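Spring blanket storage, the way I do it now

I've been putting off the winter bedding since April, and this weekend I finally ran out of excuses. We have one closet for linens and it's narrow, so every quilt that goes in has to go in flat and clean (I learned that after opening a bag that smelled like a basement).

First, wash everything, even the blanket that "only got used twice." Body oils you can't see turn yellow over the summer. I use half the detergent the bottle tells me to, run an extra rinse, and then dry the quilts way longer than seems necessary. My dryer's timed cycle is 43 minutes and a thick quilt gets two of those, with a flip in between. Then I leave it over a chair overnight before it goes anywhere near a bag! 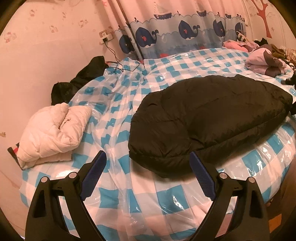
Folding is where I used to go wrong. My neighbor Myung-ja Pyo folds in thirds the long way, then rolls from the bottom, and her quilts come out with no hard crease down the middle. You need a big flat surface for this and the floor is never clean enough for me, so I do it on the bed, with clear plastic laid over the checkered bedspread so lint from the wool ones doesn't get all over it. A sheet of plastic wipes off in a minute. A bedspread means another load of laundry, and I've had enough of those.

For bags, I like cotton ones with a drawstring. Vacuum bags are fine for polyester, but down goes sad and lumpy in them and takes days to puff up again. Cedar blocks go in the corners of the closet, and I sand them lightly every spring to bring the smell back.

Oh, and label the bags! Masking tape and a marker, size first, then which room.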